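28th April

In by half past eight. The room was cold and someone had left the blinds down over the weekend, so the first ten minutes went on letting light in and finding where the extension lead had got to. Monday sessions always start slowly. The tracker wanted a restart, then the left gripper wanted one too, and it was gone nine before we had a take I was willing to keep.

The target for this batch is 900 good takes by the end of the week after next. We stood at 746 on Friday evening. I wrote both numbers on the whiteboard and left them there.

The task sheet from Nelteo came through in its third version. It is shorter than the second, which I was glad of. They have dropped the two-object takes altogether and want the single white piece moved on and off the tray, with the starting place changed every time. They have also asked again for slower approaches. Our people in Tradgate have been reaching in quickly, then stopping dead just above the object, and the stop shows up in the model as a kind of stutter. The Queiroz office had the same trouble in February and sorted it by having people breathe out as they reached. I thought that was daft when I read it, but I tried it this morning and my own reaches were smoother on the plots. I have added it to the sheet in pencil.

Two of us on the task today, swapping over every half hour. One works and the other sits by and keeps the log. I prefer the sitting, if I am truthful, as my wrists ache by the end of a turn. The hand grippers are not heavy but you hold them well out in front of you, and it is the shoulders and the thumbs that go first.

Before the break I ran through the first lot of takes on the laptop. 47 recorded, and I threw out six. Four of those were lost tracking, where a marker cube had been turned too far over and the pose jumped. One was a dropped piece, which I would have kept under the old sheet, but the new one says drops go in a separate folder and I had not made the folder. The last was my own fault. I talked to the other side of the room in the middle of a take and turned my head away from the table, so the head view has nothing in it for three seconds.

I made the folder.

After the break we went to the second layout, with the tray set towards the far side of the table and both hands starting low and wide. It is a longer reach and I expected it to be worse. The hands stayed apart nicely and there was no knocking of cubes, which had been the bother all through last week whenever both grippers went for the tray at once.
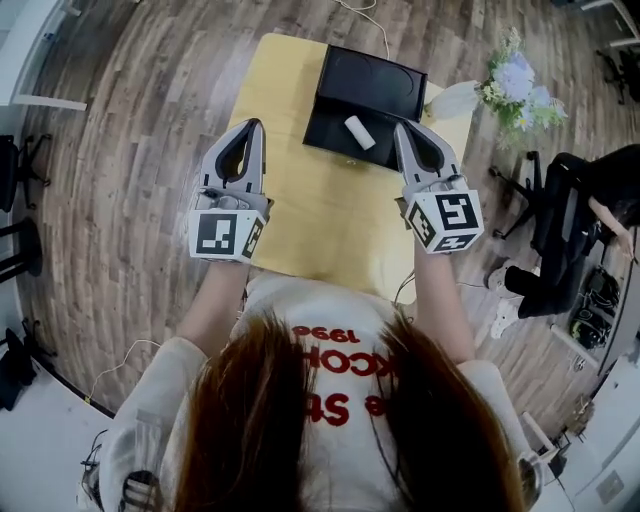 Why does the sheet ask for a new starting place in every take?

The model copies what it is shown, and if the piece always starts in the same spot it learns the spot and pays little attention to the piece. Moving it by even a hand's width between takes makes it look before it reaches.

I put that in the log more or less word for word, as it comes up with every new person and I would like them to be able to read it for themselves.

Lunch at one. Soup from the place on the corner, too salty. Rang Pedville while it cooled, about the upload. They have had only 133 of last week's takes arrive whole, and the rest are sitting in a queue on our side with a size that does not match. It looks to be the head video and nothing else. The gripper files are small and go through in seconds. We agreed I would send the head video overnight on its own and they would check it against the list in the morning. It is a nuisance, but nothing has been lost, the originals are all on the local drive and I checked the newest folder by hand.

The afternoon was better than the morning for pace and worse for quality. You get tired and you get neat. By three o'clock I noticed that every approach of mine was coming in from the same side, at the same height, with the same little pause. On paper these are all good takes. I doubt they teach the model much. So for the last hour we made a rule that each take had to differ from the one before in hand or direction, and the person logging called out which. It slowed us down a fair bit. I watched a few back before packing up and they are much more use, with some clumsy grasps and a couple of second tries that came off. I kept those in. Nelteo have said before that they want second tries, as long as nobody stops to apologise to the object.

One problem I have not solved is the tray. It slides a little when the fingers catch the front of it, and then the next take starts with the tray turned. I don't mind it turned, but it ought to be turned on purpose and written down. I shall bring some tape tomorrow and mark three positions on the table, thin enough not to show up much in the video.

Calibration check at ten to five. Left gripper fine. The right one reads open by a hair when it is fully closed, the same as on Friday. I noted it and left it alone, and will ask Queiroz whether they want it corrected now or after the batch, so that the numbers stay the same all the way through.

Set the head video going before I left. Walked home the long way, by the canal. Need to buy tape, and new batteries for the clicker.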